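Print this page | E-mail this page
Search: enter keyword

Home and Shop Robots: Your Questions
Updated June – by the Pleltinska help desk

Can a robot do my housework yet?
Some of it. Machines that vacuum a flat floor or mow a lawn have been on sale for years. A machine that can walk into a room it has never seen and tidy it is still a research project.

What about small jobs, like picking a hook up off a chair?
It can be done, on a good day. Thin wire is hard for a camera to judge and hard for rubber fingers to close on. In our own trial at Skistby we ran 640 pickups of small metal parts, and 183 of them failed. Most of the misses came when the part was lying against a curved or perforated surface.
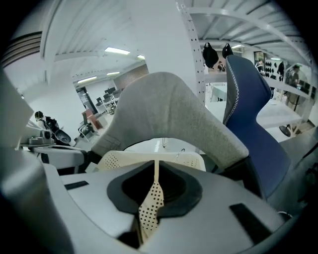
Chairs cause trouble of their own. No two backs have the same shape, and people leave them at odd angles, so an arm that reached the seat easily in the morning may have no clear path by the afternoon.

How do the machines learn?
Mostly from people. A person does the job with a hand-held gripper that has a camera on it, and the recordings are used for training. Our set has 3,885 recordings so far.

Are shop floors any easier?
Yes, if the work stays put. The packing line at Geraghty handles one box size all day and does it well. Changing to a new box takes a technician 30 minutes.

Should I wait and buy one?
We wouldn't plan around it. If you need help with the dishes this year, hire a person or buy a dishwasher.

Can I see one working?
The Lallomley showroom runs a demonstration every Sunday – no booking needed.

Print this page | E-mail this page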